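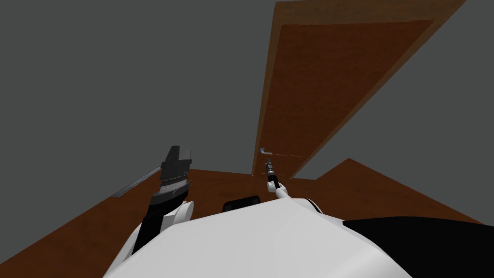 An afternoon with a door at Skelier

By Nayara Lins

The building of Skelier in Gbeho was opened in 1949 as a school for weavers, and the staircase still has the low steps made for children. On Friday the company let visitors come up these stairs for its open day. I went there to meet Corina Nistor, who leads the small group for simulation. She had promised me one hour between two demonstrations and she gave me almost two.

Her room is on the upper floor, at the end of the corridor. It has a projector, a row of desks and a bench below the window where the visitors sit with their coats on their knees. The heating was not strong that day. On the wall she projects what her robot sees when it looks forward from its head: its own white chest at the bottom, one arm on each side, and a brown door in a gray room.

"People come in and they look for the robot," Nistor says. "They look behind the door of my room, the real one. I tell them that the robot is in the computer, and some of them are disappointed for a minute. Then it begins to move and they forget."

The program is called Tuvow. Skelier has written it in the house and uses it to train the control of a robot with two arms before a real machine is allowed to try the same task. The task of this season is to open doors. I asked her why a company would spend a whole season on this.

"Because you and I don't think about it," she says. "You take the handle, you push it down, you pull, and at the same time you go a step back so that the door does not hit your foot. You do all this with a bag in the other hand. For the robot each of these things is a separate problem. When it solves one of them, it often makes the next one worse."

She did not study robots at first. She trained as a surveyor, and for some years she measured roads and the edges of fields. She says that the work is more similar than I would believe. In both cases you stand at one point, you see only a part of the land, and from this part you have to say where everything is.

The handle

The first demonstration of the afternoon was for a class from the technical school, together with their teacher, Milagros Echeverri. The students were about to leave school and they were not easy to impress. One of them wanted to know why there were no pictures on the walls of the gray room and no lamp. Nistor liked this question very much.

"It's gray because I need it to be boring," she told him. "At the beginning I want the robot to learn the door and nothing else. If I put a poster on the wall, perhaps it learns the poster. Later we add the posters, the bad light, the carpet with a fold in it. If you begin with all of that, you never know what was the cause of a mistake."

The handle is a short silver lever. It looks simple on the wall, but Nistor talked about it for a long time. The end of the right arm is narrow, and it was chosen like this so that it can come close to the lever without touching the face of the door. The left one is bulky. During this task the left has no work to do with the handle, and the program still has to decide where to keep it.

"Visitors always ask me about the left arm," she says. "They think it's waving. My colleague Ye-seo Cho wrote the part that keeps it out of the way, and she hears this at every open day. But put it down and it can hit the door. Put it in front of the head and the robot is blind on this side. So it goes up."

Echeverri asked how many times the robot must try before it can do the task. Nistor opened a table on her laptop and read from it. In the week before the open day the program had made 2000 attempts with the same kind of door, each time with a small change in the distance or the angle. In 411 of them the gripper never took hold of the lever. She read this number aloud without any shame, and I noticed that two students wrote it down.

"I prefer to say it myself," she explained to me afterward. "If you show only the good ones, people go home with a wrong idea. Then they see a real robot that stands in front of a door and cannot open it, and they think that somebody has lied to them."

Between the demonstrations

When the class had gone down to the workshop, we drank tea from the machine in the corridor. Nistor eats sunflower seeds when she is thinking, and she keeps the shells in a paper cup beside the keyboard. I asked her what she looks at when an attempt is running, because to me the attempts all looked the same.

"First the gap," she said. "The space between the tip and the lever. You get a feeling for it. If the arm comes slowly and the gap closes in a straight line, good. If it comes in a curve, I already take a seed, because it will be long."

The second thing is the edge of the door. It has a lighter color than the rest, and Nistor finds it useful for her own eyes, as it tells her at once how the door is turned. From the position of the head a door that stands open can look very strange. It becomes a big leaning board, and a visitor who enters the room at this moment often does not recognize it. At one point a man came in from the corridor, looked at the wall for some time and asked politely if it was a table. She let the simulation run on and explained it to him from the start.
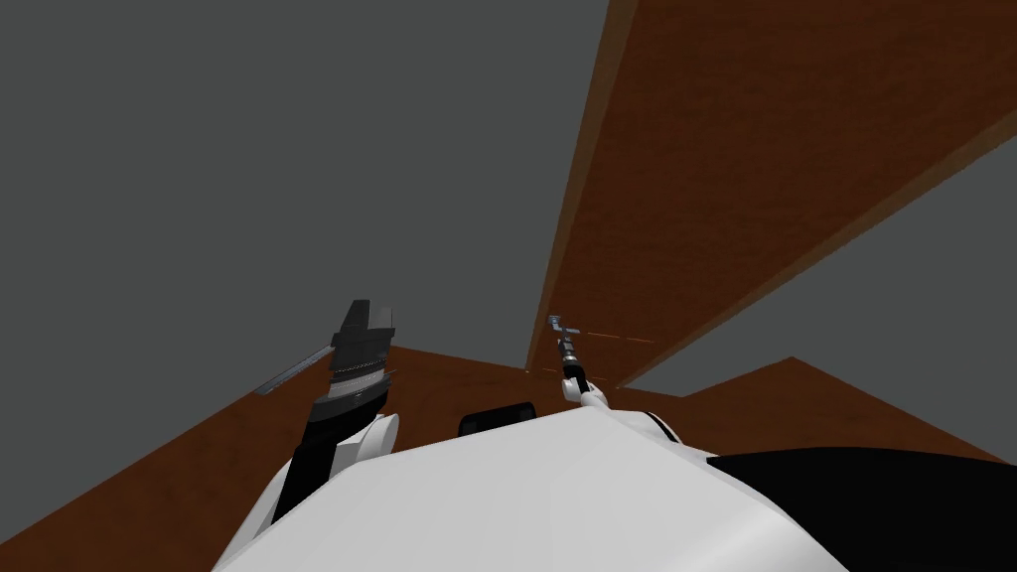
From the computer to the corridor

The partner in this project is Rosavitz, a firm that fits out clinics and homes for older people. It would like to have a robot that can bring linen and meals through a building at night. Solange Portela represents Rosavitz at Skelier, and she came into the room for the second demonstration. She remained standing at the back.

Portela is friendly, but she asks hard questions. She wanted to know what happens if a person is on the other side of the door. Nistor answered that this case is not in the program yet. Portela wrote something in her notebook and said that she would ask again in December.

"She is right to ask," Nistor told me later. "In our houses the doors are heavy and they close by themselves. There is someone with a walker behind, or a cat. At this moment I have a door that behaves well and a room without people. I can't sell that to anybody, and I don't want to."

Before a new version goes to the real machine, it has to open 110 doors in the simulation one after the other without a mistake. She chose the rule together with Cho. If one attempt fails, the count goes back to zero. I asked if this is not too strict, and she laughed.

"Ye-seo wanted more. I wanted to go home for dinner sometimes. So we met there."

What she would change

I asked Nistor what she would do with more time and more money. She did not speak about faster computers. She would like to travel for a few months and measure doors: old ones, doors that were painted too often, doors which you must lift a little before they open. She has the old measuring tape from her first job in the drawer and she showed it to me. She would begin with the door of her own apartment, where the handle has been loose since she moved in.

She would also change the open day. In her opinion visitors should be able to move the arms by themselves, at least for a few minutes, and Skelier is thinking about it for next year. A student from the afternoon had asked for this and had to be told no.

"He was a little angry with me," she says. "I gave him my e-mail address. He can come in the holidays, if his teacher agrees, and then he can try the handle as long as he wants."

At the end of the hour a new group was already waiting on the low stairs. Nistor emptied the paper cup, put the door back to its first position and went to call them in.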